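November 18, 2022

I know, I know, I went quiet. I promised to write every night of this walk and then I let four nights go by, so this is me sitting on the bottom bunk in Zakholm with my socks on the radiator, trying to put things in order before the lights go off at ten.

First the short version for anyone skimming. I'm fine, my left knee is so-so, and I've decided to stop heading for the coast.
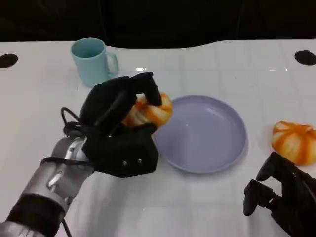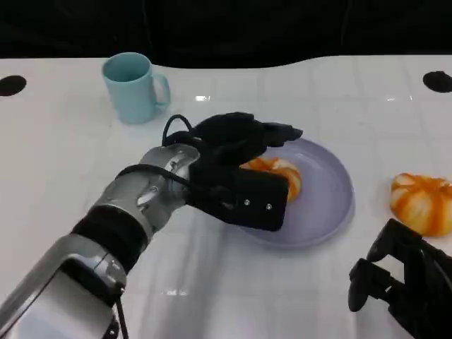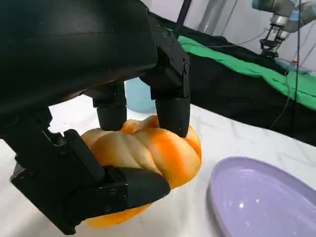
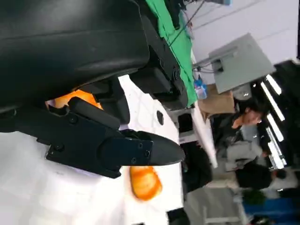
Now the long version. The plan since September was to follow the river down from Clunance, pick up the coast path, and finish with my feet in the sea. I'd drawn it all out on the kitchen map with a green marker. And the first week was lovely! Fog in the mornings, apples still hanging on some of the trees, a dog that followed me for most of an afternoon and then went home without saying goodbye. But somewhere after the second ferry the path joined the highway and it just stayed there. Trucks on one side, a ditch on the other. I kept telling myself the next stage would be better, and I'd get to the next stage and there would be the same guardrail.

Three nights ago I ate supper at the hostel with Svatopluk Urban, who I'd been leapfrogging since Clunance (he starts early and stops for very long lunches). He was leaving in the morning for the ridge trail, the old one that goes up through Billell and over the top. He spread his map across the table, moved my soup, and ran his finger along it without saying a word. I looked at that line for a long time. It didn't touch a road once.

I didn't sleep much. It felt like quitting, which is silly when you're the only one who set the rules. Around two in the morning I got up for water and stood in the hall and thought, well, what did I come out here for? I came to be someplace quiet and to walk until my head stopped talking. The sea had nothing to do with it. The sea was just a good place to put the end of the green line.

So I went up.

The first day was hard. From the bridge to the pass is a climb I'd have laughed at when I was thirty, and the top is at 1,467 meters, which I know because somebody painted it on a rock in yellow. I had to stop every few minutes on the last part. My pack is still too heavy. I mailed home the second sweater and the paperback and the little stove I've used twice, and I swear it weighs the same. But when I came over the top the wind dropped and there was nothing but brown grass and a line of bare birches going down the other side, and I sat on my pack and cried a bit. Good crying. I ate the whole bar of chocolate I'd been saving.

Billell is nine houses and a chapel. The woman who keeps the key let me sleep in the room behind it, and in the morning she had left bread and a jar of plum jam outside my door. I've been carrying the jam. Yes, I see the problem with the pack.

Yesterday was 13 miles, most of it in drizzle, and the only person I met was a man with a chainsaw who wanted to know if I was lost. I said no. Then I took the wrong fork ten minutes later and came back past him, and he very kindly kept his eyes on his log.

The knee: it hurts going down and it's quiet going up. I bought a second pole at the Jelínek store here in town, the cheap kind with the cork handle, and I think it'll help. I also bought blister tape, oranges, and a wool hat in a color I'd call mustard if I was being nice. If it swells again I'm taking a day off, and I've said so to my sister on the phone, so now I have to.

I miss the others a little. There was a good bunch of us on the river stages and I left without really explaining. Svatopluk is a day ahead of me by now, maybe two if he's skipped his lunches. He left a note in the guest book downstairs that says "mud after the second gate, go left" and a drawing of a boot, which I'm taking as a hello.

What's left is 148 miles to the monastery, if I go that far. I've worked it out as 12 days with one for rest, but I'm not writing it on anything in green marker. Some of the huts up there close when the snow comes and I'll have to ask as I go. If they're shut I'll take the bus around, and I'm trying to be okay with that too.

There's hardly any signal past here, so don't worry if it's quiet again for a while. Mom, the gloves are perfect. Paul, please water the fern, and I mean the big one in the hall — the one in the bathroom is plastic.

Somebody in the top bunk has just switched off the lamp, so I'm finishing this by flashlight. Tomorrow it's up past the quarry, then left after the second gate.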